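3.2 Clothing left on beds

Beds were the most common resting place for garments between wearing and storage. Across the Sandham and Ullen households we logged 1092 garments left out during February, and knitwear stayed out longest. A sweater was seldom put back in a drawer the same day. It was laid across the bedspread, often at an angle and with one sleeve stretched out, as with the striped sweater in Figure 2.

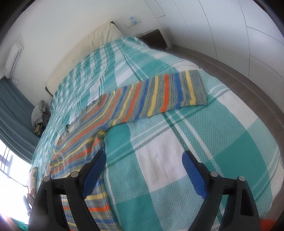
Figure 2. Striped knitted sweater on a plaid bedspread.

Residents gave two reasons for this. Some wanted knits to air before folding. Others meant to wear the same sweater again and saw no point in folding it — the bed was simply the nearest flat surface. Both groups moved the clothes at bedtime, usually to a chair, and we counted each move as a new placement (2165 in all). Sikder's categories of "worn," "clean" and "between" were kept for coding, although the third was hard to apply to knitwear.

Contact: Drarotar Household Studies | © 2017 | Back to top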